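## Moltstead comes back for a second run

Well, friends, we've been waiting on this one since January, and it was worth every grumpy refresh of the publisher's page! Moltstead, the comic about a lighthouse town whose people shed their skins each winter, is returning for five new issues, with Durrani once again on both script and inks (and, by the look of the preview pages, in a much gloomier mood).

The first issue picks up eight years after the flood, with Enix the ferryman grown old and rather sour – my favourite character, so I'm biased – and the harbour under new management.
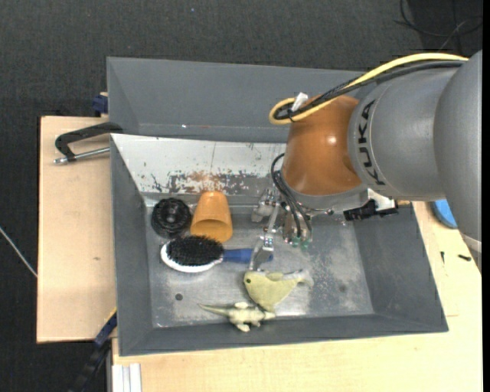

## Where to start if you're new

Grab the collected first run from Caltus Press, which gathers the lot plus a lovely section of colour sketches at the back. Don't skip the tide chapter, slow as it is, as the new story leans on it heavily. Our shop copy is behind the counter if you'd like a flick through first.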